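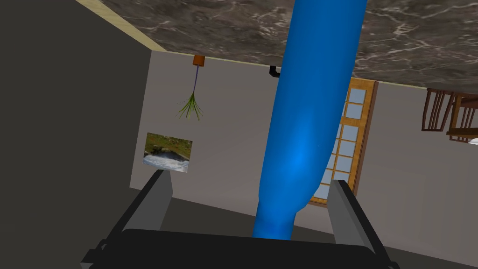

So the president of Menetia and his sister are arguing in public again. I followed it all week, and I try to put it in order for those who asked me.

It began with her interview on Radio Udelent. She was invited to talk about the old port and she talked about the port for 3 minutes. After this she talked only about her brother.

She said he still phones her before every big speech and reads it to her. "I correct the grammar and sometimes the policy." I had to listen twice to be sure I understood.

The palace answered the same evening. The statement was 4 sentences long and used the word "regrettable" in two of them. It did not use the word "untrue". My colleagues at work noticed this too.

Then the wife of the president joined. At a school opening in Tumia she told reporters that "a speech has many readers, but the family table has only six chairs". I don't know exactly what it means – maybe it is a local saying. The sister took it as an insult.

Her reply came before midnight: she was at that table when it was bought. I must admit I laughed.

Meanwhile the parliament voted on the pension law, and it passed with 74 votes. On the evening news it got less time than the chairs. For my parents this law matters very much, they will wait longer for the full amount.

The newspaper Sharifi is the only one I found which printed the whole law on page 6. If you read only one thing from this week, please read that.

Some people write to me that the quarrel is planned, to hide the vote. I have no proof of this and I don't want to repeat it as a fact. Families also quarrel without a plan.

The sister is back on the radio tomorrow at 8 in the morning. The subject is again the old port. I will listen on the bus and write here in the evening.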